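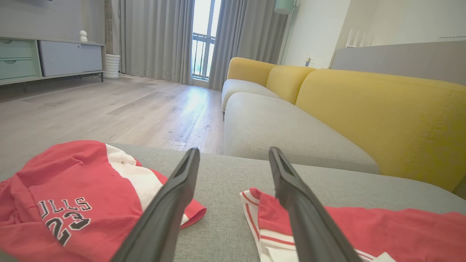
One respondent in Minuvham told us that she had never once thrown a club shirt away, and that she would feel a bit ashamed to, even though hers no longer fit anyone in the house. We heard versions of this again and again, and it shaped how we came to read the answers in this section.

Figure 3. A red basketball jersey with a white panel, on a light gray sofa.

4.2 Keeping and passing on

Of the 289 households that returned the survey, 100 had at least one team shirt that had not been worn since the season before (and a good many people wrote long, friendly notes in the margins telling us why!). Shirts from the Jokside youth league were kept the longest, often for 17 years or more, while plain practice tops were handed down to cousins and neighbors fairly quickly. We had expected cost to matter most, and it does matter, but the notes dwell far more on seasons, coaches and long bus rides home. The February follow-up in Vokora, which reached only 5 households, points the same way, though we would be wary of leaning on it too hard. Washing habits are taken up in Section 4.3.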